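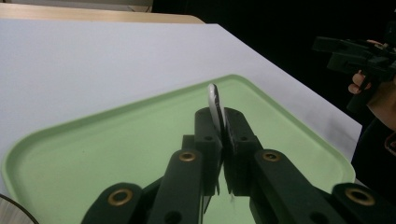
Drainage and Drying of Small Tableware on Shallow Trays
Student project report, Household Technology stream, Erkusberg
February

1. Background

The shared kitchen at Erkusberg has no dishwasher. Residents wash by hand and leave plates, saucers and lids on whatever flat surface is free. Water collects under the items, and the benchtop next to the sink is usually the last part of the kitchen to dry. The project looked at whether a shallow plastic tray is an adequate substitute for a wire rack, and how items should be placed on it.

2. Materials

Two trays were used. Tray A is light green plastic with rounded corners, a low raised rim and a flat interior floor. Tray B, sold under the name Lodier, is grey and has moulded ridges. Both were placed on a white tabletop away from the sink so that splashing would not affect the readings. A wire rack from Brunet served as the control.

The test load was limited to small, thin items: side plates, saucers and flat container lids. Bowls and mugs were left out after the first trial, as neither tray could support them at an angle.

3. Method

Each item was rinsed in warm tap water, held vertically over the sink for a count of five and transferred to the tray. Three placements were compared: flat with face up, flat with face down, and on edge against a support block. Items were weighed dry before the trial and again after 60 minutes. Residual water was taken as the difference. A paper towel of known weight was then used to collect the water left on the tray floor.

A total of 24 trials was completed. Room windows were kept closed. Humidity was not controlled.

4. Results

Placement had a larger effect than tray type. Items on edge lost most of their surface water within the first part of the trial, and the remainder sat as a bead along the lowest point of the rim. Items placed face down held water between the plate and the tray floor for the full 60 minutes on Tray A. The ridges on Tray B reduced this but did not remove it. Face up was the slowest placement for saucers, where water pooled in the well.

The low rim on Tray A contained all runoff in every trial. The wire rack dried items faster than either tray but let water through to the benchtop.

5. Discussion

A flat-floored tray is suitable if items can stand on edge. Without a support they slide, particularly glazed items with a narrow foot. The support block was improvised and would not be acceptable in daily use. A slotted insert was drawn up in Vonosance, the drawing package available to the class, but was not manufactured in time for testing.

Tilting the tray was tried once, outside the main series. Water moved to the lower corner as expected, and the rounded corner was easier to wipe out than the square channels on Tray B.

6. Limitations

Kitchen scales were used, and small differences between saucers fall within their resolution. Trial 9 was repeated after a lid was knocked over. The order of placements was not randomised.

7. Further work

Manufacture the insert at two slot widths. Repeat the series with a full evening load. Test whether a textured liner changes the result for face-down items.

Household Technology Projects, Erkusberg. Enquiries: Room 562. Back to top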